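Lenuța Munteanu
November 9, 2019

1/ I've spent the week reading the Walano guidelines for testing household robots in simulation. It runs to 68 pages. I have opinions, and most of them are grumpy.

2/ Background for anyone who doesn't follow this stuff: a few labs and a couple of companies got together to agree on how you report results for kitchen tasks. Pick something up, put something away, open and close things. Fine idea. Everybody reports these differently and you can't compare any of it.

3/ My first problem is the word "grasp." Walano says a grasp counts when the object is "under control of the hand." Under control according to what? Contact in the simulator? Still held five seconds later? Still held once the arm has moved? Three teams could read that line and score the same trial three ways.

4/ Take the soda can, because everyone uses a soda can. Fingers wrapped low, lettering showing above them, can leaning a bit. I'd have to see the next few seconds before I gave that a point. Under the Walano wording you could score it from one still.

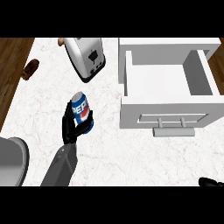 Issue 5

5/ My other complaint with that task is that the guideline never says how upright is upright. Section 4 has "the object should remain substantially vertical." Substantially! Give me an angle. Any angle. I will argue with it, but at least we'll be arguing about a number.

6/ And please say what the can is. Full or empty, what mass, what friction. A picture on the label tells me it's a Pepsi and tells me zero about what the physics engine thinks it weighs. I've read papers where the "can" turned out to be light as a ping-pong ball, and you only learned that by digging through the config files.

7/ Someone from Branddale replied to an earlier post of mine saying the details are "left to the implementer." Yes, I noticed. That's the complaint.

8/ Now the part I do like, so I don't get accused of hating everything. Walano asks you to publish the starting layout, with every object in it, including the ones the task never touches. Good. A toaster near the can matters. An open drawer next to your working area matters. Clutter is where the pretty success rates go to die.

9/ What it should add is the pose of the hands. Both of them. Two-handed setups get reported as if only the working hand exists, and then I find out the other one was parked right beside the thing the first one was supposed to reach.

10/ Same goes for fingers. "Open hand" covers fingers together with the thumb way out, and it covers fingers spread, and those are different starting points if there's a can standing near the thumb. Write the joint angles down. It's a table. It costs you half a page.
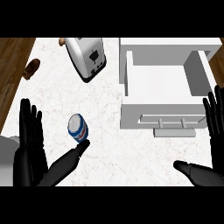
What I'd want before anyone calls this a standard

11/ A fixed number of trials, stated in advance. The draft says "a sufficient number." I have seen people report on 5 and people report on 200, and both called it sufficient. Pick a minimum. I'd start at 40 and I'd want a good argument for going lower.

12/ All failures listed with a reason. Dropped it, knocked it over, never reached it, hit something else on the way. A single percentage hides which of those you've got, and the last one is the one I care about if this thing is ever going into a house with people in it.

13/ Random seeds published. All of them – including the ones you didn't like.

14/ A plain sentence on page one saying the results are simulated. Lehtinen's last report got this right, to their credit. Loren's put it in a footnote nearly at the end, and I watched two different newsletters write it up as if a robot had been let loose in a kitchen.

15/ I asked the Walano people in July whether they'd tried handing the draft to two groups who don't talk to each other and comparing the scores. The answer was that a comparison was "under discussion." I'd have done that before the logo.

16/ So would I use it? For the layout section, yes, starting now. For scoring, no. I'll keep my own rules and print them with the results, and if you think my rules are bad you'll at least be able to see them.

17/ Comments on the draft are still open. If you work on this, send them something, even if it's only "define substantially." I've sent four pages.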